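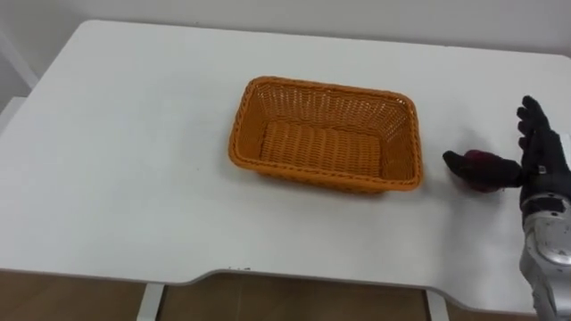

Shengli Yuan wrote:
> Is the planner stalling on the approach to the basket, or is it the grasp
> check that won't let go? My build sits there for 8 seconds and then replans.

It's the grasp check, I'm pretty sure! I had the same thing all last week on the Brulon branch. The check wants the thumb contact to hold steady for 40 ticks, and with the glove on, the reading wobbles enough to keep resetting the counter (drove me nuts). I dropped it to 7 and the stall went away.

The other thing to look at is the rim height. Drendari fits a box around the basket and treats it as solid, so the planner thinks there's a lid on it. Set the open_top flag in the scene file and it'll plan straight over the rim. You'll need to restart both nodes, the planner doesn't reread that file.

Small dark red objects still give me lousy masks, by the way. If you've got better thresholds, please send them!

List home | Threads | Next | Search
2 min read
Contact the list owner | Back to top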